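Does fleece really keep you warm?

People say a fleece blanket is warm. Is it? Leave one in a cold room and it gets as cold as the room. It makes no heat at all – you do.

Fleece is fuzzy, and air gets stuck in the fuzz. Trapped air is slow to let your heat out. Adverts may say thicker is always warmer, but I'd want to test that first. Wind blows straight through plenty of thick fleeces.

A crumpled fleece cloth has folds as well as fuzz, and folds can hold air too.

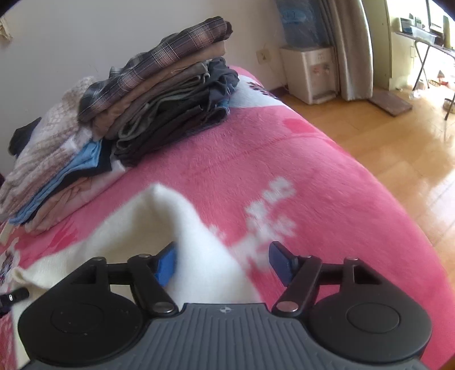
Try it yourself

Wrap one cup of warm water in fleece and leave one bare. Feel both after 3 minutes.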